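3.2 Surfaces and blocks

I'll admit I spent far longer on the table than I'd planned. Tuulikki Kiiskinen and I wanted a plain background for the sorting play, and the room at Ercombe had all sorts of coverings in it (most of them patterned, sadly). We went for plain greys in the end, and I got quite fond of them. A pale one with a very fine diagonal grain is in Figure 2, along with the thin red line. 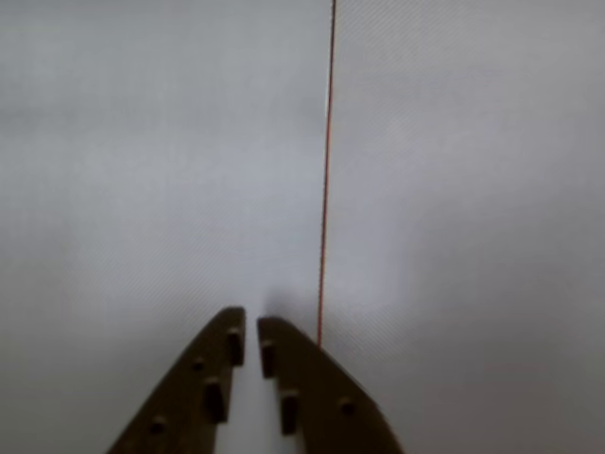
Bastian Görtz asked early on if children would simply prefer whichever colour stood out most, and I think that's a fair worry. Our set has 200 blocks, all of the big chunky sort made for small children, and the bright ones do rather shout at you on grey! We logged 759 choices between January and March and I went through every one of them by hand, tea in hand, which I don't recommend.

The lime-green block with four hollow studs was my own favourite, and it looks its best on the dark slate-grey mat.

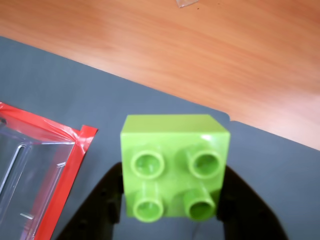

Of the 759 choices, 294 were made within the first part of a session, before the tidying-up song. I've kept those separate in the tables, as the children got much sillier after the song and started building towers on each other's feet.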